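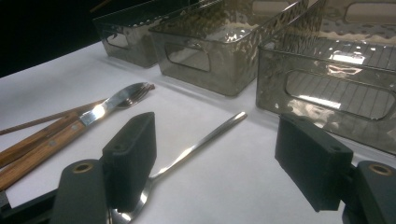 Print this page | E-mail this page

Workshop notebook, November. Open day, written up the same evening before I forget it all.

Doors at 10, and we had people waiting outside before that! I'd have been happy with a trickle. The cutlery sort was the hit of the day by a mile. Everybody has put away forks and spoons at home, so everybody has an opinion on how it should be done, and they all wanted a turn with the hand-held gripper (one kid went round the queue 3 times and got noticeably better each go).

Layout was the usual: bins along the back of the white table, cutlery out front in no particular order, one type to a bin. Visitors did a round by hand gripper first, then walked over to the Galovier arm and watched it try the same job. I'd do it in that order again. Once you've fumbled a spoon yourself you really cheer when the arm gets one.

Arm results, from the tally sheet: 45 runs, counting a run as a full clear of the table. Most of the trouble was spoons. It comes down on the bowl, the bowl rolls, and the handle swings off somewhere else. Knives with the chunky handles were lovely, hardly a miss. Forks somewhere in between, and worse when a knife is lying over the top of one.

Glare again. The tinted bins and the shiny steel both throw the ceiling lights straight back, and after lunch the Petrauskas software kept finding an extra spoon inside a bin. Turned off the row of lights nearest the table and it settled down. Colour balance went a bit warm but it coped. Should try the diffuser panels before the next one – they're in the tall cupboard behind the Trullero cart.

Had to stop the arm 4 times, all for small stuff: twice somebody leaned over the tape, once a fork went under the table, once I bumped the stop button with my elbow. Reset is still too slow with a crowd watching. Can we get it onto a single key?

Best question of the day came from a retired baker, who asked why we don't just let it feel for the handle with its eyes shut, the way she does in the sink. Spent a good ten minutes on that at the whiteboard with her and half the queue. I'd love to try it, even as a rough test with the pads we've got.

The Grenanitz people stayed until close and want to bring a class in. Said yes on the spot, sorry, will sort out the room.

To do:
- new tape on the floor, wider this time
- print more handouts, all 300 went
- more spoons, all one pattern if possible
- recharge the spare hand gripper battery
- copy the tally sheet into the shared folder

Print this page | E-mail this page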